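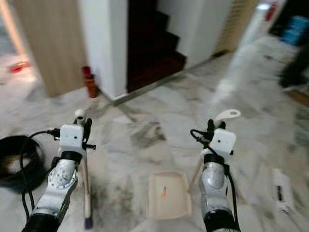

Jobs | Housing and community | Part time

Home News Vacancies Contact

Reading time: 4 minutes

Evening host wanted for the guest house at Skundside

Skundside is a small guest house with 19 rooms, a ten-minute walk from the ferry landing. We are looking for an evening host who can start in January. The position is part time and permanent, with a trial period of three months.

Our guests are mostly people who stay for a week or longer. Some work at the harbor, some visit family at the hospital, and in the summer we have many walkers who follow the coast path to Traltcombe. They come back tired in the evening and they want to find a person at the desk, a warm kitchen and a clean hallway. This is the work, in short.

What you will do

You open the desk at 3 p.m. and you close it at 10 p.m. In between you receive new guests, show them the room and explain the breakfast. You answer the telephone and you write the bookings into Lumero, our booking program. It is not difficult to learn, but it is a little old and it does not forgive wrong dates, so you must like to check a thing twice.

At 6 p.m. you put out the soup. The cook has prepared it before she leaves, and you only heat it and cut the bread. After the meal you load the dishwasher and wipe the tables. You do not clean the guest rooms. For this we have a morning team of four, and they are very proud of their work, so please report to them in the notebook if something is missing in a room.
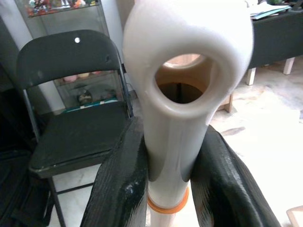 You also do one round through the house before you leave – the back door, the laundry, the windows on the stairs. In the winter months the boiler must be looked at too. Bent Toft, who has managed the house for many years, will walk the round with you as often as you need until you feel safe with it.

Who we are looking for

We do not ask for a hotel education. It is more important for us that you are calm with people and that you can be alone in the house for some hours without being nervous. You speak English well enough to help on the telephone. If you speak a second language, please write this in your letter, we are always happy for it.

You must be at least 19 years old, as you will be responsible for the cash box. You can lift a suitcase up one floor, because the elevator only goes to the second floor and there are three rooms above it. Experience from a shop, a café, a care home or a reception is good. If you have been at home with children for some years, this is also experience in our eyes.

Smoking is not possible in the house or in the yard. A driver's license is not needed, but the last bus leaves at 10:20 p.m. and it does not wait.

What we offer

You will have 92 hours each month, divided into evenings that we plan together four weeks ahead. Every second weekend is free. We pay by the agreement for the hotel trade, with the evening supplement from 6 p.m. After the trial period you receive 1000 kroner each year for work shoes and clothes. There is soup for you also, and you may eat it at the table with the guests or in the office, as you like.

In the first two weeks you work together with one of us every evening. You get paid fully for this time.

We have to say also what is less good. The office is cold in February. The telephone can be quiet for two hours and then ring five times while a family with wet coats stands in front of you. And the wind makes a noise in the stairs that some people do not enjoy. The last host stayed with us for six years and moves now to her daughter in Fogh, so it cannot be so terrible.

How to apply

Please send us a letter of one page and a short list of your earlier jobs. We do not need a photo. Write some lines about a time when you helped a person who was angry or worried, and what you did. We read all letters ourselves and we answer everybody, also if the answer is no.

You can leave the letter at the desk or send it by post to Skundside Guest House, marked "Evening host". Questions are welcome by telephone between 1 p.m. and 3 p.m. – ask for Bent Toft. If you want to see the house before you apply, you can come by in the same hours and we will show you the desk and the kitchen.

We invite people to talk as soon as we have read the letters, and we close the position when we have found the right person.

Back to all vacancies Print Share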